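4. Préparer la scène simulée

Cette partie suppose que l'installation du chapitre 3 est terminée et que le plan de travail apparaît sans message d'erreur au chargement. Le bras réel de l'atelier Wurkbridge reste hors tension jusqu'au chapitre 6.

4.1 Placer le plan et les objets

1. Ouvrez le projet Pelus et chargez la scène « cuisine ».
2. Verrouillez le plan en marbre. S'il reste libre, il glisse dès qu'un bras le touche.
3. Posez le plateau noir au centre, légèrement tourné. Un plateau parfaitement aligné avec les axes masque les erreurs d'orientation du poignet.
4. Placez le carton à droite, côté fond, et laissez un passage entre le carton et le plateau.
5. Enregistrez sous un nouveau nom avant de continuer.
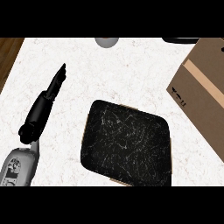
Remarque – les collisions se calculent sur des formes simplifiées, un peu plus grosses que l'objet affiché. Si un doigt s'arrête avant le contact, vérifiez d'abord la marge de collision, réglée par défaut à 5 mm.

4.2 Régler la pose de départ

1. Dans l'onglet Articulations, cliquez sur Remise à zéro.
2. Chargez le fichier de pose de Bohdana Bilyk (version 17 ou suivante). Les versions antérieures inversent le sens du poignet gauche.
3. Limitez la vitesse à 9 % pour le premier essai.
4. Lancez la simulation, puis mettez-la en pause dès que les bras sont stables.

Attention : ne modifiez jamais la pose pendant que la simulation tourne. Le bras saute d'un coup à la nouvelle position et projette les objets hors du plan. Il faut alors recharger la scène.

4.3 Passer aux mains à doigts

Le module Zurnar gère les deux types de préhenseur, mais pas dans le même fichier. Dupliquez la scène, remplacez la pince par la main, puis ajoutez le second bras. Chaque main a son propre jeu de limites – ne copiez pas celui de gauche sur celui de droite, le pouce partirait à l'envers. 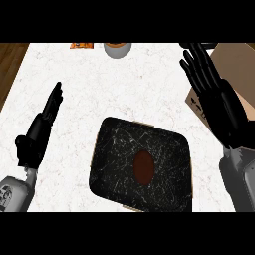 1. Vérifiez que chaque doigt répond au bon curseur, en commençant par l'index.
2. Ramenez les curseurs à zéro et notez les écarts dans le cahier de l'atelier.
3. Exportez la configuration dans le dossier partagé.

Si la simulation ralentit, réduisez le nombre d'itérations du solveur. Valtteri Nurmi travaille à 73 sur le poste du fond ; en dessous, les objets commencent à s'enfoncer dans le plateau.

Section revue le 18 juin 2023. Pour les erreurs de licence, voir l'annexe B.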